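Chapter 13
Forecasts and the People Who Pay for Them

Key terms: base year, planning horizon, trend line, per-person use, peak day, high case, low case, back-check

By this point in the book you have worked with two kinds of numbers. The first kind came from meters, pipes, and bills. The second kind came from formulas that took meter readings as their input. You may have had doubts about either kind, and I hope you did, but in each case there was something on the ground you could go and check. This chapter deals with numbers that cannot be checked when they are printed. They describe how much water a town will want in years that have not happened.

A water demand forecast is a strange document. It is long, it costs a good deal of money, and its main finding usually fits on one line. The one in front of me as I write was prepared for the town of Ukside in 2004. It runs to 273 pages with the tables. Its one line says that demand will rise every year until 2069, and that the town should therefore build a second reservoir on the upper Nandska.

Few of the people asked to vote on that reservoir read all those pages. Most read the summary. The summary had a chart in it, and the chart had a line that went up and to the right. It is hard to argue with a line. You can argue with a sentence, and you can certainly argue with a neighbor, but a line on a chart seems to have been there before you came in.

What a forecast is made of

Take the cover off any forecast of this type and you will find the same few parts. There is a base year, meaning the year whose real use is taken as the starting point. There is a guess about how many people will live in the town. There is a guess about how much water each of them will use. There is an allowance for shops, schools, and industry, another for leaks, and a margin on top to cover a hot summer. Multiply and add, and you have your number.

Each of these parts is open to question, and the questions are not hard ones. Was the base year a normal year? In Ukside it was a dry one. People water lawns in a dry year, and the peak day, which fell in August, was well above what the plant operators were used to. The forecast mentions this in a footnote to a table in an appendix. It does not correct for it. A planner who starts from a high year and then adds growth has counted the drought as if it were a permanent resident.

Where did the population figure come from? The Ukside report took it from the county plan. The county plan took it from the towns, each of which had been asked how much it expected to grow. Towns asked this question tend to expect a lot. Growth brings road money and state grants, and a town that says it is shrinking gets neither. If you add up the hopes of every town in a county you will often get more people than the county could possibly attract. Ukside and Cotitz, which share a highway and a high school district, were each counting on the same families moving in.

And what about use per person? Here the report did something very common and very weak. It held the figure flat. The authors had the older billing records, and those records already showed households using a little less with each new set of toilets and washing machines. They called this a short-term effect. Perhaps it was. I would like to have seen a reason.

The trouble with "high," "middle," and "low"

Careful readers will object that good forecasts do not give one number. They give three: a high case, a low case, and a middle case between them. This is supposed to show that the authors are modest about what they know.

I have come to distrust it. Look at how the cases are built. In the Ukside report the low case used the same base year as the high case, the same per-person use, and the same leak allowance. Only the population growth was changed, and it was changed by a small amount. Three lines that share nearly all their assumptions will be wrong together. The space between them tells you how much the authors were willing to vary one input, and it tells you almost nothing about how far off they might be.

There is a social effect too. Put three choices in front of a room of tired people at the end of a Thursday meeting and they will take the middle one. They will feel that they have been sensible. The two outer cases have done their work by making the center look safe, and whoever drew the outer cases decided where the center would be.

This need not involve any bad faith. I do not claim that the consultants at Cotitz, or anyone else in this chapter, set out to fool a client. Most forecasters I have dealt with work hard and believe their own tables. The pressures are quieter than that. A firm that predicts a shortage will be praised for its foresight if one comes, and forgiven if it does not, on the grounds that it is better to have the water. A firm that predicts plenty and is wrong will be named in the newspaper. Given those two outcomes, which way would you lean when an input could reasonably go either way? Now suppose there are a dozen such inputs, and you lean a little on each.

How a back-check works

The best tool we have against all this is also the cheapest. A back-check takes an old forecast, lays it beside the meter readings that came later, and asks how it did. It needs no software that you do not already have. It needs the old report, which may be harder to find than you think, and it needs somebody willing to be unpopular.

Three warnings before you try one. First, use the forecast as it was first printed. Reports get revised, and the revised version is always closer to the truth, having been written later. Second, check the parts as well as the total. A forecast can have too many people in it and too little use per person and land close to the right answer by luck. Third, do not stop at one town. Anybody can pick a forecast that went badly and build a chapter around it, and you should be asking by now whether I have done so.

Section 13 of the workbook gives you the figures for the four service areas of the Ezeani water district, including one whose forecast held up well. Work through that one with the same suspicion you bring to the others. 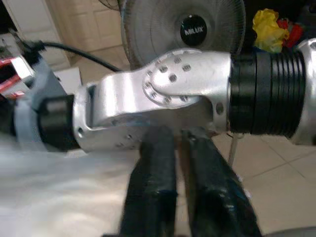 Dale R. Hemsworth

The rest of this chapter follows the Ukside case from the first contract to the final vote. I have kept to the order in which the papers were written, even where that makes for slow reading. It would be easy to begin with what happened and work back to the errors, and it would teach you very little. Errors look plain from the far end. The skill you need is to spot a weak number while it is still fresh and well dressed, and when the people presenting it know more about pumps than you do.

You will also meet the case for the reservoir, made as strongly as I can make it. It is stronger than its critics in town liked to admit. Pipes and dams take years to build, dry spells do come back, and the cost of running short falls first on people who rent and on people who are ill. A sceptic who answers every plan with "the forecast may be wrong" has said something true of all plans and helped with none of them. If you reject a number, you owe the town a better one, or at least an account of what it should do while it waits.

Before you go on, write down your own guess for Ukside's use ten years after the report, using only the facts given so far. Put a range around it. Make the range wide enough that you would be surprised to find the real figure outside it, then look at what you have written and ask whether you would have been hired.

Questions to keep in mind as you read

Who chose the base year, and what would the neighboring years have given?

Which inputs differ between the high case and the low case, and which are simply carried across?

Would the reservoir have been proposed if the forecast had come out flat? The project appears in a sketch plan older than the report itself. We will come to that sketch in the next section, along with the letter that was clipped to it.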